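Bench notebook, packing room, Otetmont
March, started after lunch and finished with a cold cup of tea

Picking up from the last page, where I had run out of room in the middle of complaining about the shift sheet. The Curnstead order is still the thing everybody is thinking about – 2000 boxed units, and the same small hand motions for every one of them. I packed 136 myself this morning at bench 2, mostly to remember what it feels like before I go on writing about how a machine ought to do it. My thumbs remember very well now, thank you.

What I noticed while packing (and I think I would have missed it if I had only stood and watched) is how much of the job is looking. You pick a unit up, you turn it to the light, you decide it's fine, and you do all that on the way to the tray without ever stopping. The Lustunard work plan has inspection and packing down as separate steps, and on paper they are, but at the bench they have never been separate for anyone I know. If the arms take over the packing, the looking has to go somewhere, and right now the plan gives it no minutes at all.

I brought this up at the stand-up and it got a good, friendly argument going. The people who have been on the benches longest are less worried about the arms than I expected. They want to know who sets out the parts, who gets called over when something goes in crooked, and whether being called over counts as a break in your own work or as part of it. Good questions, all of them! We agreed that whoever is minding the arms should not also be carrying a bench target that shift. I'd like that written into the Huenchumán cell sheet before we go any further, and I have said so twice.

Also agreed: 10 minutes of handover between shifts at the cell, both people present, paid.

Two-arm table, small boxes:

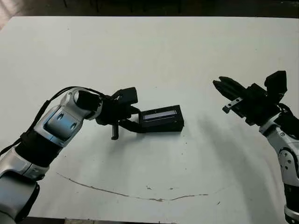
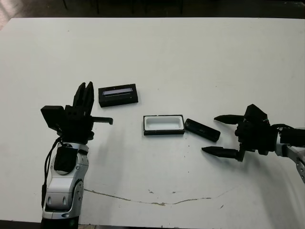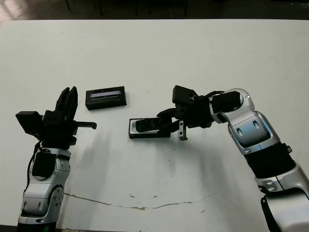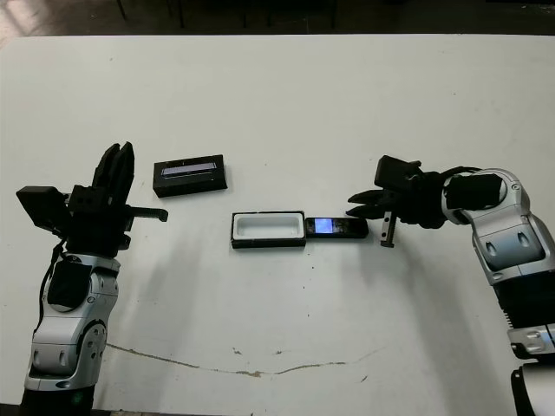 Handover notes are going to need a better form than the one we have, which was made for the label printer and asks about ribbon stock. I want a space for "how I left the table" in plain words, so the next person can read it and know where they stand. Take the second picture, with the open tray between the grippers and the little dark block lying at an angle beside it. On the old form that would come through as a tick next to "in use", and the person coming on shift would be no wiser. A sentence would do it. I'd put a line for the table itself on there too, and the long thin mark across the lower part of the white top can be the first entry, so we stop reporting it fresh every shift.

Still to do: draft the new form, ask the night crew what they would want on it (they get left out of these things far too often), and find somewhere in the work plan for the looking. My own vote is a person at the end of the table with a decent lamp and a chair. Chair request went in at 3:40.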